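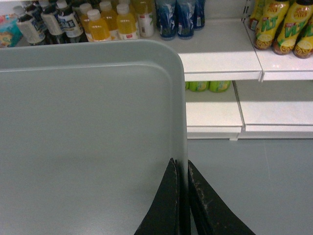

BISTBERG – Gonix, a regional grocery distributor, will extend its shelf-ready delivery program to independent stores in the Turkano district beginning in January, the company said Saturday. The change affects how packaged drinks, dry groceries and other shelf-stable goods are sorted, labeled and billed before they leave the Bistberg warehouse.

Under the current system, stores receive mixed pallets built in the order that items are picked. Staff at the receiving store break down each pallet, check it against a paper invoice and sort the goods by aisle. Under the new program, goods will be sorted at the warehouse by aisle and shelf level, and each layer will carry a printed label matching the store's own shelf plan.

The program covers 1162 product lines at launch. A further 2653 lines, mainly seasonal and slow-moving goods, will remain on mixed pallets until their case sizes have been entered and checked. Chilled and frozen products are not included.

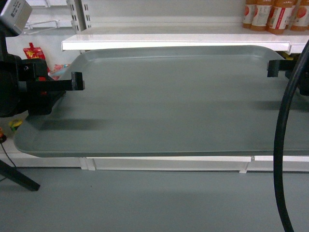

Stores that wish to take part must submit a current shelf plan at least three weeks before their first delivery. Plans may be sent as a spreadsheet or as a marked drawing. Each plan must state shelf width, usable depth and clear height between levels. Plans that leave out clear height will be returned, as that measurement determines whether a case can be placed whole or must be opened.

"Most of the delay we see at the receiving door comes from sorting," said Montserrat Cisneros, director of store supply at Gonix. "We can do that work earlier, with the order data already in hand. The store still checks the count and still signs for it."

Delivery days and minimum order values will not change. Short deliveries must be reported by 3 p.m. on the day of receipt, using the layer number printed on the label. Credits will appear on the next invoice.

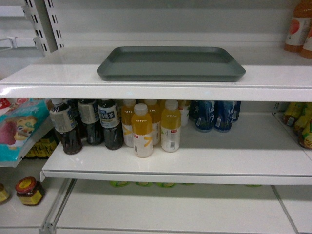

Label printing and plan storage will run on Bassey, the order management software Gonix already uses for its larger accounts. Stores do not need to install it. A login for viewing plans and past invoices will be issued with the first delivery.

Enrollment forms are available from Gonix route drivers and from the Bistberg office.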